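We use cookies to remember your settings and to count visits. By continuing to browse you agree to this. Accept | Manage

Bin picking: planner keeps rejecting grasps near the walls

Posted by Rizvi, August 19, 2024

I have an arm working over a gray bin with sloping sides, clamped at the rim. Grasp candidates come from a depth network and go to a sampling planner with a collision check against the bin mesh and the point cloud. In the middle of the bin it works well. Near the walls almost everything gets thrown out as "start state in collision" or "no valid approach."

On my last run I logged 200 candidates and 157 of them were rejected, nearly all by the collision check and not by IK. The robot model is the stock URDF. The cables on the outside of the arm are not in it, so I padded the last 2 links by hand to cover them. 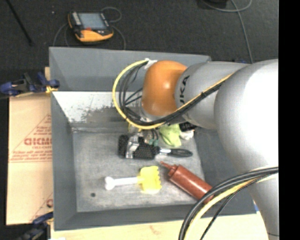 Wrist over the bin, with the cable loop to the left of the orange cover.

Shrinking the padding gets me more plans, but then I worry about the cables dragging on the objects or catching on the rim. Is there a normal way to handle this? I would like to avoid writing my own collision checker.

Elldale

Your padding is probably the whole problem. Uniform padding grows the link in every direction, including the sides with no cable on them. Take it off and add the cable loop as its own shape. A few capsules fixed to the wrist link are enough. Make them a bit bigger than the loop looks, because it will move when the last joint turns.

Then check two other things:

- Crop the point cloud at the bin walls. If the bin mesh is off by 9 mm you get a double wall, one from the mesh and one from the camera, and the usable floor shrinks on both sides.
- Filter the robot out of the cloud using the new model. If the cables aren't in the self filter they show up as obstacles stuck to the wrist. That would give you exactly the "start state in collision" message.

I would do the self filter first - it is the quickest to test.

Serkier

had the same thing, turned off collision checking for the last part of the approach and just went slow. works ok for soft stuff

Tasness

I wouldn't do what Serkier says with cables on the outside. If you need contact near the end of the approach, allow it only between the fingers and the target object and leave the wrist and cable shapes checked against the bin.

Also limit the range of the last joint in the planner. Most grasps have a second solution with the wrist turned the other way, and with a loop on one side only, one of the two will often clear the wall. Have the grasp sampler try both before it gives up on a candidate.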